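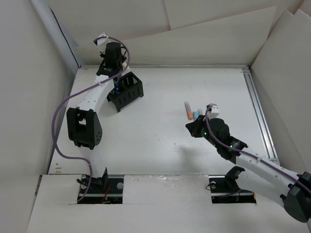 Pudarora pen-tidying set

Welcome! This is the first proper dataset from the Pudarora robotics club, and we are very pleased with it. Two arms, one white table, a pile of pens and markers, and a lot of evenings. Everything was driven by hand by club members and recorded for our term project, which is to teach a pair of arms to tidy a desk.

What's in it

476 episodes, split by who was driving. Another 23 are in the folder called "odd" – mostly ones where the driver changed their mind halfway through. Please don't train on those unless you want a robot that dithers.

The table view comes from a fixed camera. Joint positions for both arms are stored alongside, left arm first, then right.

The pens

We wanted things that are thin, awkward and easy to replace, and pens turned out to be brilliant for it. They lie close together, they point in nearly the same direction, and a gripper has to come in at a sensible angle to take one and leave its neighbours alone. 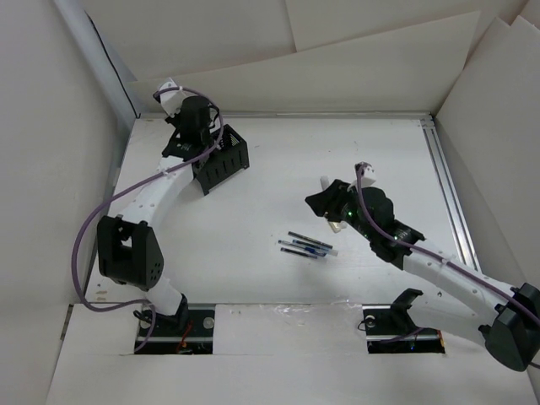
Dark barrels were the ones our first model muddled most, so Nantana went back and drove extra episodes with them. Her folder is the biggest by a long way, and her grasps are lovely to watch. If you only have time to look at one folder, make it hers!

Known problems

Episodes from December have the left and right gripper values swapped. Run fix_grip.py first.
Labels were typed by whoever was nearest, so "pen" and "marker" get mixed up.
The table has scuffs and specks on it. We left them alone.

Who did what

Driving: Nantana Mahawong, Buppha Wannasri, Chaiwat Meesuk
Scripts and labels: Ketsara Phetsri

Use it for whatever you like, and do send us your results – we'd love to see them. Next term: lids.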